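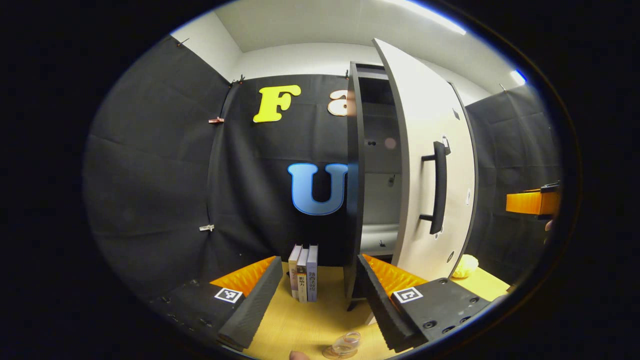
Three books upright on a light wooden tabletop.

Reading Room and Office Inspection — Pavent Building, Second Floor
Month: May
Walked by: Efthymia Sfakianakis
Comments reviewed by: Berwyn Edwards

Marks used: OK, FIX (repair or correct), WATCH (look again next walk), N/A.

EXITS AND WALKWAYS

1. Main door opens fully and latches on its own — OK
Comment: Closer was adjusted in the spring. Latches from a hand's width open.

2. Rear stair door clear on both sides — FIX
Comment: Two folding chairs on the landing. Moved them during the walk. They belong in the closet next to the copier and were on the landing last time too. Berwyn to speak with the evening group.

3. Exit signs lit — OK
Comment: Test button on the rear sign sticks. Press it from the left side.

4. Aisles between shelving at least 36 inches — OK

5. Floor free of loose mats, cords and curled carpet — WATCH
Comment: Carpet seam by the periodicals rack is starting to lift. Taped for now. If the tape is up again by next walk, call Tramby for a proper repair.

SHELVING AND STORAGE

6. Tall shelving anchored to wall — OK
Comment: Checked by hand at top and middle. The unit behind the desk has a new bracket on the right side.

7. Heavy volumes on lower shelves — FIX
Comment: Atlases are back on the top shelf of bay D. Anyone reaching for one has to pull it down over their head. Bottom shelf of bay D has room.

8. Nothing stored within 18 inches of sprinkler heads — FIX
Comment: Archive boxes on top of bay F are too high. Measured from the deflector, not the ceiling. One layer has to come down.

9. Step stool present, feet intact, locks open — OK
Comment: Zhong stool only. The old wooden one has been thrown out. Please do not bring in another from home.

10. Book carts roll straight, brakes hold — WATCH
Comment: Green cart pulls to the left when full. Brake holds. Use it for half loads until the caster is replaced.

ELECTRICAL

11. No extension cords used as permanent wiring — FIX
Comment: Desk lamp on the window side is still on a brown household cord. Lamp unplugged and cord taken to the office. A table with a nearby outlet would solve this.

12. Power strips plugged directly into wall — OK

13. Outlet covers unbroken — OK
Comment: Cover by the water cooler replaced. The cooler itself is on a GFCI outlet, tested at 3:00, tripped and reset normally.

14. Space heaters — N/A
Comment: None found. They do come out in the fall, so leave this line on the form.

15. Electrical panel clear for 3 feet in front — OK
Comment: Floor tape is worn but still readable.

FIRE AND FIRST AID

16. Extinguishers mounted, gauge in green, tag current — OK
Comment: Tag on the stair unit was turned to the wall. Turned it back and initialed it.

17. First aid kit sealed and complete — FIX
Comment: Seal broken. Box of 100 adhesive bandages is down to 20, and the burn gel is missing. Added to the Nimitby order. Whoever opens the kit needs to write it on the card inside the lid, even for a paper cut.

18. Emergency numbers posted by phone — OK

LIGHTING AND AIR

19. All ceiling lights working — WATCH
Comment: One tube flickers over the back tables. Readers have been moving away from it.

20. Vents not blocked — OK
Comment: Some dust on the return grille. Housekeeping item only.

FOLLOW-UP

Items 2, 7 and 8 can be done by staff without a work order. Item 11 stays open until the lamp is moved. Item 17 closes when the kit is restocked and resealed.

Berwyn's note: Agree with all of the above. On item 8, please get a second person to help lift — those boxes are heavier than they look. I will recheck bay F myself.

We use cookies to remember your settings and improve this site. By continuing to browse you agree to our use of cookies. Accept Manage preferences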